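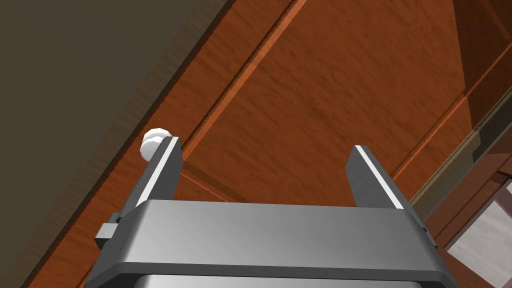
Open gripper against a reddish-orange wooden cabinet front

Can I take down a corflute someone's put on my fence?
January, posted by Deirdre Fitzgerald

Hi all, got home from work and there's a great big election sign cable-tied to my front fence. It's for the Ó Néill ticket in the Lorngate council election. I never said yes to it, and I'm not even sure I'm voting for them! My neighbour reckons it's an offence to touch any election sign before polling day and I'll cop a fine. Is that right? It's my fence, on my side of the footpath, I paid for it. There are two signs now, actually, they've done the side gate as well. I don't want a blue with anyone, I just don't want the whole street thinking I've picked a team. Do I ring the council or the campaign or what?

Katalin Mészáros
I've put up plenty of these for candidates over the years (not this mob) and we were always told to get permission from the occupier first, every time. Sometimes the crew gets handed an old list and the last tenant said yes, so that could be all it is. The name and address of whoever authorised it should be in tiny print along the bottom. Ring or email them, say you want both gone by 5 pm tomorrow and take a photo of each one before anything else. The rules do change from state to state, so if they muck you around, ask the electoral commission's enquiry line what applies where you are. I wouldn't chuck them in the bin, they're still the campaign's property. If you snip the ties yourself, keep the signs flat and dry in the garage and tell them to come and collect. When I ran a street crew we'd have 50 out in a weekend and I was always grateful for a call, you'd be surprised how polite most people were about it.

Pádraig Ó Gríofa
Just rip it off. Your fence. Had the same thing last time, never heard boo.

Csaba Csizmadia
Check where your boundary is before you do anything. My front fence turned out to be sitting on council land and then it was a matter for the local laws people, who took two weeks to ring me back. By then the election was over and I had a free bit of plastic for the chook shed.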